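Just back from four nights in Tarkum and I have so much to say about this little harbor town that it's going to take a whole string of posts. Settle in!

1/ Getting there is half the fun. You take the slow train to Jatside, then a bus that climbs for 45 minutes through orchards and lets you off at the top of the town with the whole bay underneath you. Sit on the left. I mean it, sit on the left.

2/ Tarkum is basically one long staircase with houses on it. The steps from the bus stop to the water number 81 (there's a little plaque at the bottom telling you so) and they bend so many times that you keep losing the sea and then finding it again.

3/ My favorite spot ended up being a bench outside the Sala, a bakery with one window and a bell on the door. Coffee comes in a glass. The almond rolls are gone by 9 in the morning, so go early and go hungry.

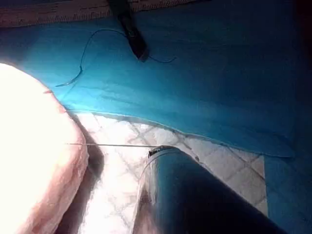

4/ Mornings on the harbor wall were the best part of the whole trip. The boats come in, people shout prices, a cat or two wanders through like it owns the place. And the color of the bay! The closest I can get is that rumpled blue sheet, bright turquoise for most of it and then going navy toward one corner, soft folds running across on the diagonal. I sat and stared at it until my coffee went cold — twice.

5/ If you like walking, take the cliff path out to Trarncombe. It's more than four miles with all the ups and downs, and I met three people and a very friendly goat. There's a chapel at the far end with a stone step just wide enough to sit on and eat your lunch.

6/ Bring a sweater, even in June. The wind comes up around the point late in the afternoon and the whole town goes indoors for an hour. Then the lamps come on, everybody comes back out, and it feels like a second day has started.

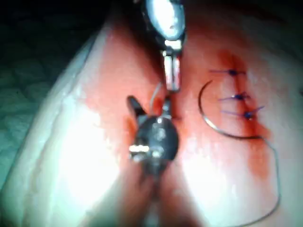 7/ Where to eat: walk past the places with menus on boards and keep going to the end of the quay. There's a room with six tables and no sign. They bring you what they cooked. I had fish soup, then beans with lemon, then more fish soup because I asked for it.

8/ Where to stay: I rented a room above a net-mender's shop. Thin curtains, great bed, church bells right overhead. I loved the bells by the second night. Light sleepers, pick something lower down the hill.

9/ Last evening I went back up the steps slowly, stopping at every bend. Somebody was practicing the accordion behind a shutter, the same eight bars again and again, getting a little better each time. I stood there way too long and almost missed the bus.

Going back in the fall if I can swing it. If you've been to the islands across from Jatside, tell me which one to pick — I've got room for one more ferry ride!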